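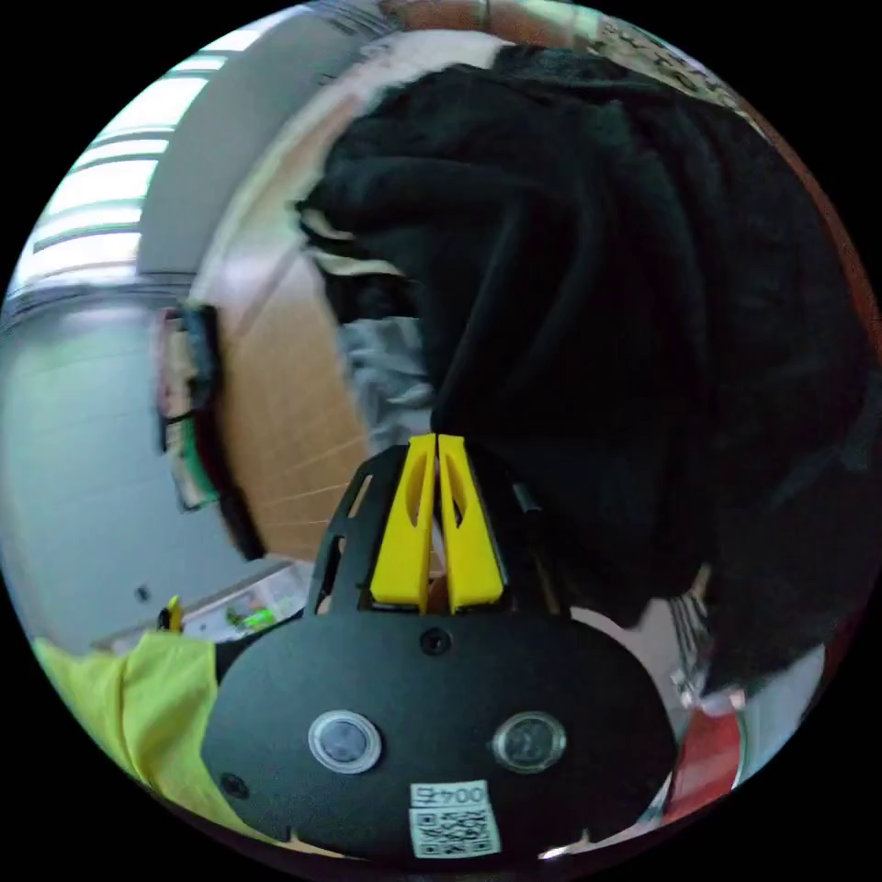
Re: Hand-held grippers – how many, and out of which year's money?

From: Ott Kütt
To: equipment-planning list
Date: 26 November 2025

Kazimír, all,

Thanks for setting this out. My answers are under your points. I have left in only the parts I am replying to.

> Kazimír Skála wrote:
>
> We need to settle the number of hand-held grippers for the cloth
> handling work before the quote from Tronach runs out. The price is
> 2448 per set, which covers the handle, the front plate with the two
> buttons, a pair of fingers and the camera mount. Cornix have come
> in at 1881, but without the camera mount. I would like to buy
> five sets. Is that too many?

I think five is too many for this year. We have three people who collect regularly and I can't see that going up before June. My suggestion is three sets now, with the other two put down as a separate line in next year's plan. If the work at Rutness starts when they say it will, we can bring the two forward.

On the price, I would not compare the two figures as they stand. The Cornix set needs a mount, and we would have to draw one, print it and check that every handle holds the camera at the same angle. Last time we did that ourselves it ate most of a month, and we still had two mounts that didn't match. If somebody wants to put a proper cost on our own hours, I will happily look at it again, but my guess is that the gap closes.

> The fingers are my other worry. We are now working nearly all the
> time with soft things: fleece, shirts, towels. Should we be paying
> for a harder-wearing finger, or just buying more of the ordinary ones?

Buy more of the ordinary ones. The slotted yellow fingers do what we need on thick cloth. They close on the edge of a heavy black fleece well enough to pinch it, and that is the sort of item I would judge them on. Thin cotton is harder, but I don't believe a tougher finger helps there. It is more a matter of how the tip meets the table.

What I would ask for is spare fingers in pairs, one spare pair for each set, on the same order. When we ordered spares later on their own, the carriage cost nearly as much as the parts. Please also ask for a bag of the small black screws for the plate. We lose them, and the ones in our drawer are a slightly different length.

> Procházka have asked if we can share sets with them to keep the
> cost down. I said I would put it to the list.

I would say no to sharing, yes to ordering together. If sets go back and forth between two rooms we will spend our time working out which one was used for which recordings. The code stickers on the plates help, but only if everybody writes the numbers down, and our log has gaps in it already. A joint order is another matter. Tronach told me on the phone that they would look at the price again for a larger number, though I have nothing in writing. Kazimír, could you ask them to put it on the quote?

> Last thing: do we need to budget for clothes?

Yes, and it was left out last year. We have been living on whatever people bring in, so there is plenty of black and grey and very little in patterns. I would put a small amount in for second-hand garments, mixed sizes, with stripes and bright colours as well as plain. It should sit under consumables and not under equipment, or it will get held up with the rest.

Also missing from the draft:

– A storage box for each set. They are on the counter at the moment, in among everything else.
– Memory cards. The old ones are slow, and copying is what holds us up at the end of a session.
– A spare handle. I would rather have one handle on the shelf than a fourth full set.

I have not put a figure against any of these. The first two are small. For the spare handle we need a price from Tronach, as it isn't on their list as a separate part.

If there are no objections I will change the draft to three sets plus spares and send it round again. Kazimír, please hold off signing until the joint price comes back, unless the quote is going to lapse first. In that case go ahead with the three.

Ott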